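Fórum Casa e Obras > Cozinhas > Bancadas e revestimentos

Tópico: Mancha de limão na bancada de mármore, polir ou deixar estar?

vilela_h
28 de setembro de 2021
Boa tarde a todos. Temos a cozinha pronta desde julho, com bancada em mármore claro, polido. Na semana passada ficou meio limão virado para baixo em cima da pedra, de noite, e de manhã havia uma marca baça, redonda, do tamanho de uma moeda grande. Passei detergente da loiça, passei água morna, não saiu. Ao tato nota-se uma ligeira diferença. O marmorista diz que vem cá por 25 euros a deslocação, mais o trabalho, e que o melhor é polir a bancada toda. Parece-me muito para uma marca só. Alguém já resolveu isto em casa?
Hélder Vilela

pedra_e_cal
Isso não é mancha, é ataque ácido. O limão comeu o polimento. Por mais que limpe não sai, não há lá sujidade nenhuma. Só polindo.
O vinagre, o vinho, o tomate e quase todos os anticalcários fazem o mesmo.

marta.quintal
Pó de polir para mármore, o que tem óxido de estanho. Compra-se nas lojas de produtos para pedra. Humedece-se a zona, põe-se um pouco de pó e esfrega-se com um disco de feltro, à mão ou no berbequim a baixa rotação. No meu caso foram 12 minutos à mão para uma marca de vinho e ficou bem. Se olhar de lado ainda sei onde é, mas as visitas não dão por ela.

pedra_e_cal
Funciona em marcas leves. Se ele já sente ao tato, não sei se chega. Pode ter de começar por um disco de grão fino e ir subindo, e aí um amador faz uma cova sem dar conta. Com a luz rasante vê-se tudo.

vilela_h
Obrigado. Sente-se, mas pouco. Com a unha não prende.

Sobral77
Se a unha não prende, experimente o pó primeiro. Num canto escondido, atrás da torradeira ou assim. O marmorista quer polir a bancada toda porque é aí que ganha dinheiro.

pedra_e_cal
Não é verdade. Quer polir toda porque polir só um bocado deixa uma zona com brilho diferente do resto. Trabalhei nisto muitos anos e as reclamações eram sempre essas: o cliente pede só um remendo e depois liga a dizer que se nota.

Sobral77
Numa bancada com dois ou três meses não há diferença de brilho. Numa com dez anos aceito.

ygaillard
Olá. Desculpem o meu português, vivo cá há pouco tempo. Na casa dos meus sogros, perto de Besançon, o tampo do lavatório e a mesa da cozinha são de mármore e têm a data gravada por baixo, 1836. Estão cheios de marcas, de círculos de copos, e há uma zona toda baça onde se amassava. Ninguém da família pensou em polir. Acho que o mármore é um material para se usar e que depois de vinte marcas deixa de se ver a primeira.
Ysaline Gaillard

marta.quintal
Concordo em parte. Numa mesa antiga fica lindo. Numa bancada nova e brilhante, uma marca sozinha é só uma marca.

pedra_e_cal
Quem gosta desse aspeto deve pedir a pedra amaciada logo de início, sem polimento espelhado. O ácido ataca da mesma maneira, mas nota-se muito menos. Digo isto a toda a gente e toda a gente escolhe o polido porque na loja é mais bonito.

jcferraz
E o impermeabilizante? Ninguém falou. Na minha apliquei Remis duas vezes por ano e nunca tive problemas com nada.

pedra_e_cal
O impermeabilizante evita que o azeite e o café entrem na pedra. Contra o ácido não faz nada, a reação é à superfície. Se nunca teve problemas foi porque teve cuidado.

jcferraz
Na embalagem diz proteção contra limão.

pedra_e_cal
Diz que dá tempo para limpar. Leia as letras pequenas. Uma noite inteira com um limão em cima não há produto que segure.

Sobral77
Usei o da Drulow, mais barato, e a água deixou de fazer gotas ao fim de 13 semanas. Não voltei a comprar. De resto não notei diferença entre ter e não ter.

jcferraz
Cada um fala da sua experiência. Eu continuo a pôr.

nelia_b
Aproveito o tópico. Estamos para escolher a bancada e o meu marido quer mármore, eu quero quartzo ou cerâmica com desenho de mármore. Depois de ler isto fiquei ainda mais convencida. Alguém que tenha o imitado e se arrependa?

marta.quintal
A minha irmã tem cerâmica. Não mancha, põe tachos quentes em cima, limpa com o que quer. Partiu uma aresta junto ao lava-loiça com uma frigideira de ferro e isso não tem arranjo bonito. O desenho é só à superfície, na lasca vê-se a massa por baixo.

Sobral77
Quartzo não gosta de calor, atenção a isso. Tem resina. Há quem fique com um círculo amarelado de uma panela e aí não há polimento que valha.

pedra_e_cal
Se a escolha for entre as três e há crianças em casa, cerâmica com aresta grossa. Peçam para ver a placa inteira antes do corte. Nos padrões com veio, uma amostra pequena não mostra nada, pode calhar um pedaço quase liso e depois vem uma placa muito carregada.

nelia_b
Obrigada. E quanto ao veio, muito ou pouco? Tenho receio de me cansar.

ygaillard
Com muito veio as migalhas não se veem, para mim é uma vantagem. Na minha, em cinzento muito claro e quase branco, há zonas bem carregadas e outras com linhas finas. A loiça branca fica bem em cima.
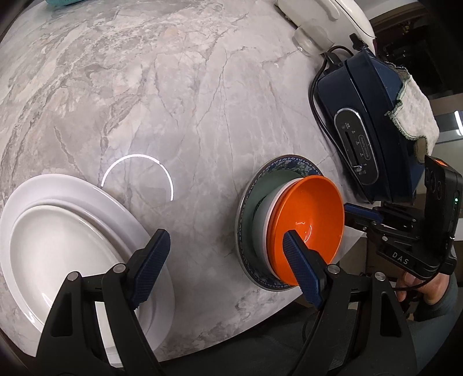
RESUMO DO TÓPICO (pedido pela moderação, fica para quem vier pela pesquisa)

marta.quintal
Faço eu, corrijam se for preciso.
Marca baça de ácido que não prende na unha: pó de polir com óxido de estanho, feltro, pouca água, testar num canto.
Marca que prende na unha ou zona grande: profissional.
Mancha escura de gordura: é outro problema, cataplasma de bicarbonato com água, tapada com película durante um dia, e repetir.
Limpeza normal: detergente neutro e pano de microfibras bem torcido. Nada de vinagre.

pedra_e_cal
Acrescento que a película deve ter uns furos, senão aquilo não seca e não puxa a gordura. E com bicarbonato, em pedra polida, não esfregar.

Sobral77
Continuo a achar que para uma marca só não se chama o profissional sem tentar primeiro, prenda ou não prenda a unha.

pedra_e_cal
E eu continuo a achar que sim. Fica registado.

vilela_h
Volto para dar notícias. Comprei o pó, da marca Skyrme, e um disco de feltro pequeno. Testei atrás da máquina do café e depois fiz a marca, à mão, em duas vezes. O baço desapareceu quase todo. De frente não se vê. Com a luz da janela de lado percebe-se uma sombra muito leve, mas vivo bem com isso. Ao marmorista disse que por agora não era preciso vir.
Comprei também uma tábua grande para os citrinos.

marta.quintal
Boa. Guarde o frasco bem fechado, o meu ganhou humidade e fez grumos.

nelia_b
Vamos para a cerâmica. O marido ainda não sabe.

pedra_e_cal
Nelia, peça também o orçamento do recorte do lava-loiça por escrito. Em cerâmica é caro e às vezes aparece só no fim.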